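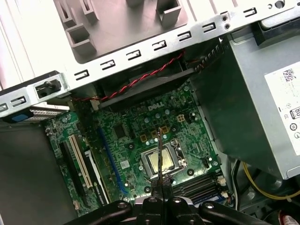
An open desktop computer, with the green motherboard in the middle.

What Does "Based on a True Story" Mean?

By Tanvir Wijesinghe
23 May 2021

You have settled down to watch a movie about a war. The lights go low, somebody opens the noisiest bag of chips ever made, and five words come up on the screen: BASED ON A TRUE STORY.

Great, you think. Everything I am about to see really happened.

Well, hold on to your chips.

How long is a true story?

Real wars are long, and most of what goes on in them is waiting. Soldiers wait for food, for letters, for orders, and for their socks to dry. Then something terrible happens very quickly, and then they wait again. A movie gets two hours, and the people in the seats would like fewer socks.

Take the movie The Gate at Horkberg, made by a company called Ullix. It tells the story of a town called Horkberg that was surrounded by an army in 1444. The real siege dragged on for almost 4 years. In the movie it seems to last one bad winter. You can tell time is passing because the hero's beard gets longer.

Squashing time like this is called compressing. Nearly every history movie does it. If they didn't, you would still be in your seat when you were old enough to vote.

Who is that guy?

The hero of the movie is a young baker named Kanaan, who joins the soldiers on the wall and turns out to be brave, funny, and handsome even when covered in soot. You won't find him in the town's records. The writers built him out of several different people: a baker who did carry bread up to the wall, a boy who wrote down what he saw, and a carpenter who complained about everything.

A character like that is called a composite. Think of a sandwich. The bread is real, the cheese is real, the pickle is real, but they did not all grow on the same tree.

Writers use composites so you don't have to learn the names of a whole town. It does cause trouble, though. The real baker gave out bread and went home. The movie baker gets a sword fight on a staircase. And the carpenter, who did most of the work of fixing the gate, gets no credit at all. He would probably have complained about that too.

How do they know what people said?

Mostly, they don't. There were no tape recorders in 1444. Sometimes we have a letter, a diary, or a report written by a clerk who sounds extremely bored. For everything else, a screenwriter sits in a room and makes up the words.

Ashraful Pathirana wrote the script for The Gate at Horkberg. He says he found one line in the old records that he was sure was spoken out loud. It was a captain asking where his other boot was. It's in the movie. Listen for it near the beginning.

When the story is about a more recent war, there may be people still living who were there. People who have served in the armed forces are called veterans, and good moviemakers ask them lots of questions. What did you carry? What did you talk about at night? What do movies always get wrong? (The last one can take all afternoon.)

Who gets left out?

This is the big one, so please put down the snack.

A movie can get every button on every uniform right and still tell you only part of what happened. For a long time, war movies picked the same kind of hero over and over. Black soldiers, women who worked as nurses and drivers, and the families whose homes were in the way often stood at the back of the picture, or weren't in it. They had been there in real life. The camera was just pointed somewhere else.

That matters, since plenty of people learn their history from movies and never check. If you never see a certain group of people in the story, you might start to believe they weren't part of it.

In Horkberg, the women of the Ziltesgate, which was the poor end of town, put out fires on the roofs every night. The first version of the script had no women in it except a queen, and Horkberg didn't have a queen. After people from the town museum read it and made their feelings known, the queen went out and 20 women with buckets went in. It's the best part of the movie.

So are these movies lying?

Some of them fib a bit. A few fib a lot. But a movie can change the small stuff and still help you feel how cold, scared, or homesick somebody was, and that is hard to get from a list of dates. The trick is to watch with one eyebrow slightly raised. Practice in a mirror if you need to.

Things to look for next time

Read the words at the start. "Inspired by true events" usually means they changed more than "based on a true story" does, but there is no rule, and no movie police.

Wait for the end credits. Sometimes there are photographs of the real people, or a note that says which characters were made up. The note is always in tiny print.

Notice who talks and who never gets a line.

Then pick one thing you wondered about and look it up at the library. Ask for a book written by someone who was there, if there is one. You may find out that the silliest bit of the movie was true. The captain never did find his boot.

Words to know

Siege: when an army surrounds a town and won't let anyone in or out.
Composite: one made-up character put together from several real people.
Screenwriter: the person who writes the script for a movie.
Veteran: a person who has served in the armed forces.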